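In June I finished my second year as an assistant in the education research unit at Midgate, and I want to write down what I learned about school data before I forget it.

I came here from another country and from another subject. I had studied statistics, but I knew almost nothing about how schools are run. My first task was to clean a survey on homework. We had written to 188 teachers, and the answers came back in three file formats. It took me much longer than I had promised to Agnes Fagerlund, who leads our group. She was patient with me, and she gave me a list of the words that schools use differently. For example, "absent" can mean the whole day or only one lesson. In 13 schools it meant both, depending on who filled in the form.

I made a mistake with this in my first report. I added the two kinds of absence together, and one small school looked like it had a very serious problem. The principal, Siv Lundgren, called me herself. She was polite, but I wanted to disappear under my desk. After that I started to visit the school offices before I touched the numbers. 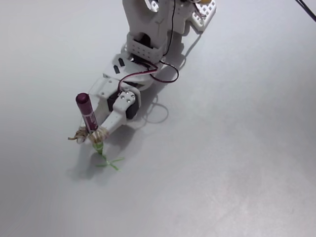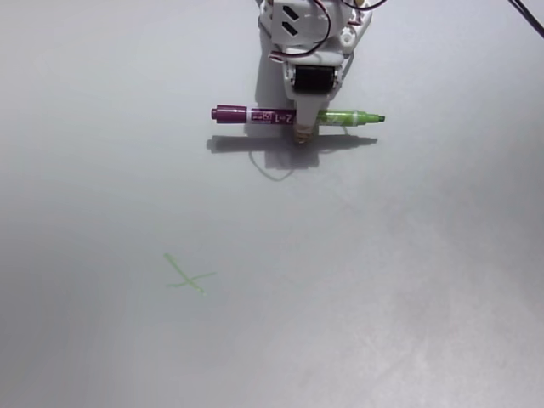 How does a person get into this kind of work without a degree in education? I applied for a one-year assistant position, and they hired me mainly for my statistics. The education part I learned in evening seminars and from reading old reports in the archive.

The seminars were hard for my English. People speak fast when they disagree, and they disagree a lot about class size. Jonatan Amundsen thinks that our sample of 23 classes is too small to say anything. I think it can say a little, if we are careful with the words. We still have not agreed, and the draft is waiting in the shared folder with both of our comments in the margin.

Next year I will work on the study of reading support in the lower grades. We will follow the same pupils over two school years, so I must learn how to handle children who move to another district. Ragnvald Hovland has done this before and he has lent me his notes. They are handwritten, and I am on page four.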